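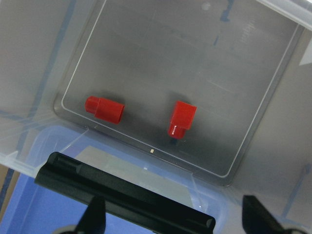 Page last changed: June, 4:40 p.m.

Damer Toy Library gives its small parts a clear new home

If you have ever borrowed a building set from the Damer Toy Library and spent the first half hour digging for one little piece at the bottom of a cloth sack, there is great news. The sacks are gone! The library has moved its loose building parts into clear plastic boxes with lids, and the first of them are going out to families this month.

The red peg blocks went first, and they were an easy pick. They are the parts borrowers ask for by color ("the red ones, do you have the red ones?"), a square block with a short round peg on one side, small enough to vanish under a couch and bright enough to be found again a week later. In the old sacks they shared space with wheels, string, a lot of crumbs and at least one sock. Now they have a box to themselves, and you can tell what is in it from across the room.

The boxes themselves are pretty simple. They have see-through sides, a ribbed clear lid and the words STORAGE BOX printed along the front, and the library has decided to leave that label alone for now. Its own shelf tags will go on the short end, where they don't hide the contents. Even with the lid on, the red shows through as a soft pink blur, so you can pull the right box off the shelf without opening three others first.

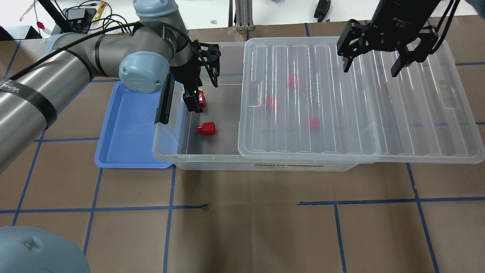

A tray for every box

Each box is lent out together with a shallow blue tray, and this may be the nicest part of the whole change. The tray is for playing and for putting away. Tip a few blocks into it, build from there, and when it's time to stop, everything goes from the tray back to the box. The raised rim keeps a peg from rolling off the table, and a light blue bottom is a very good place to spot something red.

The library tried out the pairing at its spring open house in Vimura Hall, with a tray at every table. Kids took to it right away. Several of them made up their own sorting game, pegs up on one side and pegs down on the other, and had to be coaxed away at closing time. A couple of parents got hooked too and stayed on after the juice was gone.

There are 18 boxes ready to borrow, and they go for the usual loan of three weeks. Wheels and axles are next in line, followed by the Garg marble tracks, which are longer and will need a deeper box. The wooden train pieces stay in their crates, where they have always done just fine.

Please bring the tray and the box back together, with the lid closed. If a block turns up at home after you have returned a set, drop it in the jar by the front desk whenever you happen to be passing.

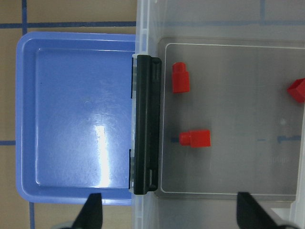 Can I borrow a tray without a box of blocks?

For now they only go out as a pair. Once the wheels and the marble tracks are packed, any spare trays will be put on the open shelf and can be borrowed on their own, the same way puzzles and play mats are.

There is plenty left to do before fall. The library holds 61 building sets in all, and sorting the rest will take up most of the summer evenings. Anyone who enjoys that kind of thing (and plenty of people do, it's wonderfully calming work) is welcome to come by and take a seat. Bring a drink with a lid. Children are welcome as long as they can be trusted not to mix the Plistico gears back in with the Garg ones, a job that has already been done twice.
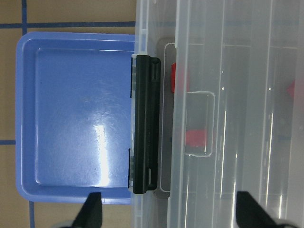
Asabe Oyewole wrote in to say that her twins now put the blocks away without being asked, and that she would love to see the dollhouse furniture packed the same way, "tiny spoons first, please." The spoons have been added to the list, right after the marble tracks.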